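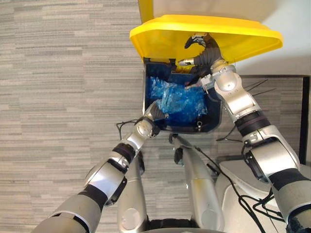 Renovar a receita, parte dois

Voltei ao centro de saúde. Sim, outra vez. Quem leu o post de abril sabe que fiquei a meio da história dos comprimidos para a tensão — a receita acabou e o pedido pela internet ficou "em análise" 7 dias. Sete! Ao oitavo desisti e fui lá.

Cheguei às oito menos dez, já com fila. Senha 62. Sentei-me, levantei-me, fui buscar café à Misent do outro lado da rua, voltei e ainda ia na 31. Pronto.

Ao balcão foram simpáticos, isso tenho de dizer. O pedido estava lá mas faltava um visto qualquer, porque a minha última consulta foi há mais de um ano. Ninguem me avisou. Nem mail, nem sms, nada. Mediram-me a tensão ali ao lado (14/8, nada mau para quem tinha esperado aquilo tudo) e a médica passou a receita para seis meses. Cinco minutos, se tanto.

Coisas que aprendi, para quem estiver na mesma:
pedir a renovação quando ainda há uma caixa cheia em casa
levar a lista do que se toma, com as doses — eu disse o nome errado de um
o telefone atende melhor depois das quatro da tarde

Também me mandaram cortar no sal. Fui ver o rótulo da sopa que levo para o trabalho: 800 mg de sódio por embalagem. Uma sopa! A outra marca tem 700, grande diferença... Vou voltar a fazer em casa, acho eu. Ao domingo não prometo nada.

Análises marcadas para o mês que vem, em jejum. Depois conto como correu, agora tenho de ir que a farmacia fecha ás sete.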